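Clastow Community Learning Center
Home Organization Basics
Handout 4: Small Baskets for Soft Toys
Last revised 12/31/20

Read this before the session and bring one basket from home. Any size will do as long as it fits on a table.

1. Why soft toys get their own handout

Hard toys stack and soft toys don't. They squash, slide over each other and spring back once the lid is on. Most of the households in the Povville survey (over 300 replies) kept them in one deep bin, and the usual complaint was that children emptied the whole bin to reach one toy.

2. Choosing the basket

Shallow is better than deep. Two layers of toys is the limit for a child under five. Plastic wipes clean and has no loose ends to catch on plush. Slots in the sides or rim let some air through, so a toy that has been washed should still be fully dry before it goes in. Rounded corners are easier to clean than square ones.

For shelf planning we use the Meler sheet from Handout 2. Write the width of the basket at the rim, which is usually wider than the base.

3. Sorting

Work on a cleared table. Floors pick up dust and pieces roll under furniture.

Take everything out of the old bin.
Set aside anything with an open seam or a loose eye.
Put the biggest soft toy in first, lying flat, with its arms or legs spread toward the sides.
Lay smaller toys on top.
Stop when the top toy is level with the rim or slightly over it.

A basket with two or three toys in it is fine. Students tend to fill the space because it is there, and then the basket goes back to being a bin.

Color helps at the loading stage. If the bottom toy is a strong color and the top one is plain, both can be found at a glance. Two brown toys together look like one.

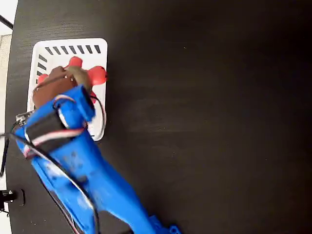 Fig. 1. White slotted basket on a dark wooden tabletop. Red soft-looking item underneath, brown one on top.

4. Labels

Put the label on the short side, facing out. Carbone cards fit most slotted rims if they are folded once. Use a drawing for children who don't read yet.

5. For next time

Load one basket at home and leave it in use for a week. Note which toy ends up on top each evening. Half a page is enough. Handout 5 covers puzzles and games with loose parts.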